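4.2 Unplanned stops during the block task

Of the 1674 attempts logged on the Dosum cell, 1302 ran to the end without a stop. The largest group of faults came from the approach phase, when the wrist camera view held a transparent object and the shadow of the arm along with the target (Figure 3). 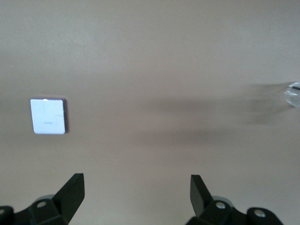

Figure 3. Wrist camera view with the gripper open. White block at left; part of a transparent object at right.

In these cases the Voketti detector at times took the edge of the shadow for the edge of an object, and the controller held the arm for 60 seconds before releasing it to the operator. Clutter near the target made the fault more frequent. Frimpong reviewed each stop against the joint logs and found no fault in the brakes. 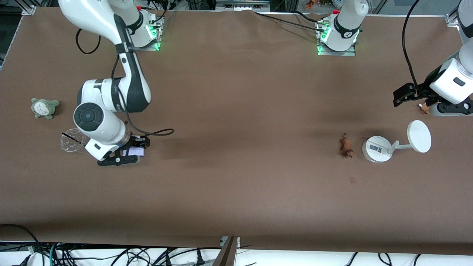
Figure 4. Table with both arms. The right gripper is open around the block, next to a clear cup on its side.

Contact with nearby objects was recorded separately and is treated in Section 4.3.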